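Small surfaces, short reaches: Huiling Yao on the compact counter

Huiling Yao has spent five years working out layouts for very small kitchens, first at Venetti and now in her own practice. Her subject is the counter: what stands on it, which way each item faces, and how far a hand has to travel. We spoke on 2026-07-09.

She begins with the cabinet. "People buy a cube with a drawer and put it where it looks good. The handle should face the open part of the counter. A drawer needs its full depth in front of it, clear."

The same rule applies to a small appliance with a handle on its side. Yao places it next to the cabinet with both handles pointing the same way, so that one clear strip serves the two of them. Cups come next. "A mug tree is tall and narrow, so it takes little area, but the pegs need air around them. I keep it away from the drawer."

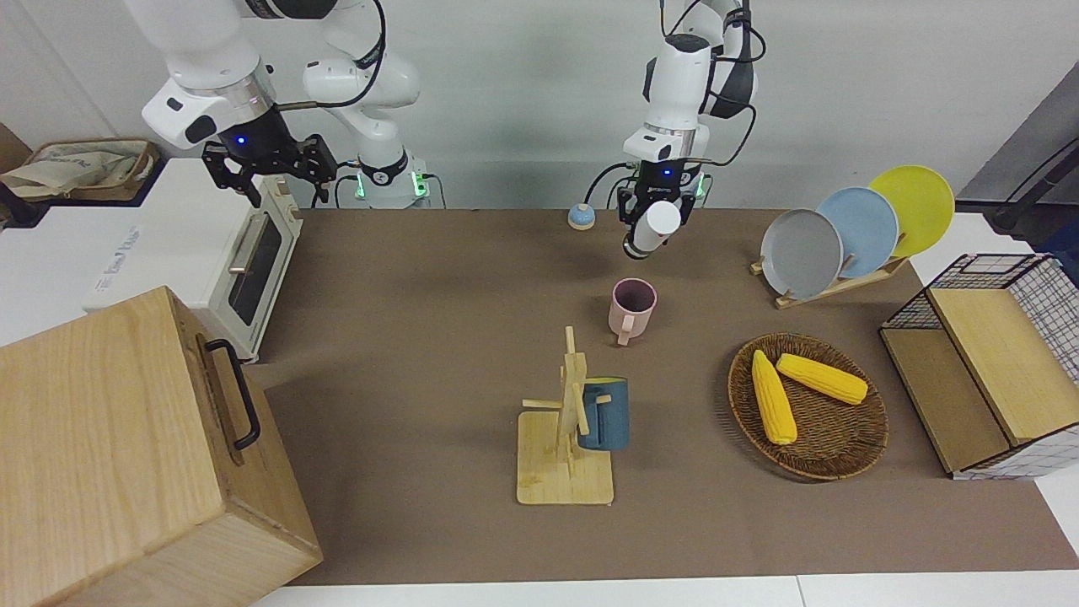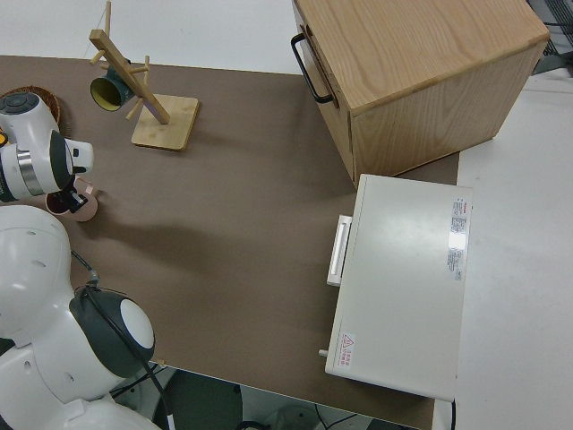
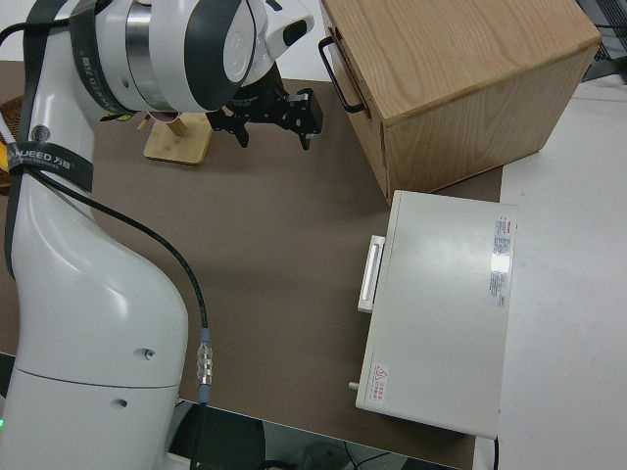
On color and material

Yao prefers a plain brown work surface. White items are easy to find on it, and a pink or a dark green cup can be picked out quickly. Light wood she uses for the storage pieces only - the reason is consistency, and she does not claim more for it than that.

Her former colleague Guoqing Hou disagrees. He would hang the cups on the wall and leave the counter to the appliance. "Guoqing is right about area," Yao says. "He is wrong about reach. A wall hook is fixed. I can turn a mug tree in a second."

On cables

Cables should leave by the nearest edge. Yao measures this before she chooses a position for any appliance, and she will move a cabinet to shorten a run. Her next layout, for a client in Lerkolport, is due in November and has to fit six cups and one drawer.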